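Zesidell opens kitchen corner for children in Vorkthorpe

For immediate release, June

VORKTHORPE – Zesidell, the family learning house on Ilum Street, will open its new kitchen corner to the public this month. The corner is meant for children from 4 years and the adults who come with them. Entrance is free in the opening month, and after this it is included in the normal house ticket.

The kitchen corner takes the place of the former reading store on the ground floor. The works were paid from the house's own savings and from a gift of 3000 pounds by Kadrić, a bakery in the town which has supported Zesidell also in former years. The gift was used for tables, shelves and the first stock of play food and dishes.

"Parents have asked us for many years for a place where cooking can be played at a proper height and with proper things," says a spokesperson for Zesidell. "We wanted that the children can lay a table, change their mind and lay it again, without an adult who corrects them."
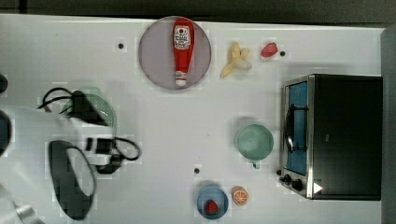
The idea of the corner is that children learn the words and the habits of the kitchen before they stand at a real cooker. A visit has no fixed programme. On the tables there are things which most families know from home, and the sizes are close to the usual ones, so that a large round plate is large enough for a ketchup bottle to lie across the middle of it. Fruit is part of the collection too, among it a partly peeled banana and a small strawberry, and a black toaster oven with a glass door stands on the white tabletop. Adults are asked to leave the table as the children have arranged it until the end of the visit.

In a trial in spring, 600 visitors used the corner and 1036 comment cards were handed in, as many families wrote more than one. The most frequent wish was for longer opening in the afternoon. Zesidell has therefore decided to keep the corner open until 6 pm during the summer holidays.

Groups from nurseries and schools can come in the morning from 9.30 am. They are kindly asked to book in advance at the front desk.

The corner is on the ground floor and can be reached without steps. Prams may be left in the entrance hall.

Press contact: Zesidell, Ilum Street, Vorkthorpe. Visits for the press are possible by arrangement with the front desk.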